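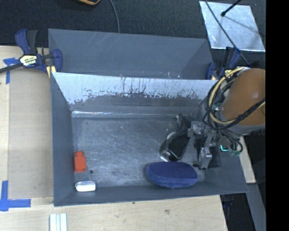 **Can they put things away yet? (the annual thread)**

**crichton_e** wrote:

September 26, 2026, so it's time for me to start this again. Same rules as last year: no dancing, no backflips, no trade show footage with the tasteful piano. I want to know whether a machine can do a chore. Mine is the junk bin. Every house and every shop has one, and the job is to take out what's in it and put it somewhere else without a person standing there.

My position hasn't moved. I think we're at the stage where the robot can do the chore as long as you've already done most of it.

- Effie

**plundov_nights** wrote:

You said that last year and in the meantime we put a Vonero arm on returns at the Plundov warehouse. It empties totes. It does this all night and it doesn't ask me to swap shifts. What more do you want from it, eye contact?

**crichton_e** wrote:

I want to know what's in the totes.

**plundov_nights** wrote:

Boxes, mainly.

**crichton_e** wrote:

Ah.

**hwayoung_k** wrote:

Boxes are fine, a lot of the world is boxes. But look at what's in that bin up top. There's a small red-orange bottle shape right down in the corner by the wall, and a soft-looking blue thing that's either a padded case or a sponge, and I'm a person with eyes and I can't tell you which. If it's a sponge you can squeeze it all you like. If it's a case with somebody's glasses in it, please don't.

I do home care visits, and this is my whole objection. Picking things up is maybe half of tidying. The rest is knowing what the thing is and who will yell if it goes in the wrong drawer.

**kassab_anas** wrote:

The bottle is the hard one for me. I ran pick cells for a while at a place that packed cosmetics (Noh, the one with the lavender cartons) and corners were where the night went to die. Your fingers have thickness. The wall doesn't move. So either you come in at an angle and scrape, or you nudge the thing out into the open first, and nudging is a skill of its own. A round bottle that gets nudged badly goes back to the corner, every time, like a dog that has heard the word bath.

Shiny stuff was next. Anything glossy or silver, our depth camera would report a hole, or a thing half an inch below the floor. We had a supervisor who went over the samples with chalk spray before demos. I'll let you decide whether that counts as autonomous.

**plundov_nights** wrote:

Chalk spray is cheating but I respect it.

**bae_kyuri** wrote:

Going to disagree with Anas a little. Corners were the hard one. Push-then-grasp has gotten a lot better, and plenty of setups will now try a nudge, look again, and try something else without anybody writing that in by hand. At my shop we do 500 picks a shift of mixed small hardware and the corner ones don't stand out anymore. What stands out is flat stuff. A washer on a smooth floor might as well be painted on.

And before Effie asks: yes, there's a person. She's stationed nearby and also runs the label printer.

**crichton_e** wrote:

I was going to ask. How many times does she walk over?

**bae_kyuri** wrote:

Last night, 11.

**crichton_e** wrote:

Out of 500. Okay, that's better than my kids.

**jin.haneul** wrote:

It's a good number for a shop and a bad number for a kitchen, and I think the thread trips over this every September. In a shop someone is already there and being paid. At home the "person nearby" is me, upstairs, in the bath, listening to a noise.

I had a Zoltalley countertop unit on trial. It was supposed to unload the dish rack. It was polite and very slow and it would stop and chirp when unsure. It was unsure about lids. It was unsure about my good ladle. I timed it once and it took 10 minutes to put away cutlery I could have thrown in the drawer from across the room. Sent it back. Kept the mat it came with, nice mat.

**plundov_nights** wrote:

Ten minutes of not doing it yourself, though.

**jin.haneul** wrote:

I was standing there the whole time watching the ladle.

**hwayoung_k** wrote:

Some of my clients would take slow, to be fair to the thing. If you can't bend down, a machine that needs all afternoon to clear the floor is still a cleared floor. I just wouldn't want it deciding about the hearing aid.

**kassab_anas** wrote:

Then give it a "don't know" pile. Best change we ever made at Noh was a second bin for anything it wasn't sure of. Throughput looked worse on paper and everyone's blood pressure came down.

**crichton_e** wrote:

So the state of the art is that it sorts my junk bin into two junk bins.

**kassab_anas** wrote:

One of them would be smaller.

**bae_kyuri** wrote:

I'd pay 400 for that. Not a month. Once.

**crichton_e** wrote:

Put me down as "shops yes, kitchens no" for this year. Kyu-ri, if you can get numbers on the washers, post them here and I'll leave the thread open.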